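# The Senwood Blade

9/2/18

Third draft, still no proper ending. Posting it anyway. 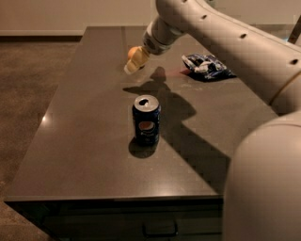 The smith at Senwood would not sell it to me. Said it was promised. Promised to who? A dead man, as it happened, killed at the ford in August with his boots on the wrong feet.

So I waited. Slept against the forge wall, 9 nights. Rain on six of them. Ate what his dog left.

On the tenth morning he came out with the thing wrapped in sacking and dropped it in my lap.

"Curved," I said.

"You ride, don't you?"

I rode. Badly. But a curved blade is for riding, it slides off the cut and leaves your wrist whole, and straight swords had broken two of my fingers already. I drew it. Grey, thin, a nick near the guard he hadn't ground out. Lighter than I wanted.

"It's old," he said. "Bovora steel. Don't hit helmets with it."

Then the road to Cestville, hard, two days, the mare blowing. Karras was burning by the time I saw the river. Smoke lying flat over the water. People on the bridge with carts, goats, a door. Someone was carrying a door.

27 of us at the gate. I'd been told there would be hundreds.

The captain looked at my sword and laughed. She had a mace, a great ugly lump of a thing with a strap gone black from sweat.

"Pretty," she said. "Can you use it?"

"No."

"Good. Stand at the back then."

Horns over the hill. The mare's ears went flat. I had teh reins in my teeth, some fool had told me that was how it was done, and I could taste leather and old salt and my hand would not close properly round the grip.

They came down through the barley, no shouting. Only hooves.

I hit a helmet with it first thing.

It held. The nick got bigger, thats all. I turned the mare and went in again.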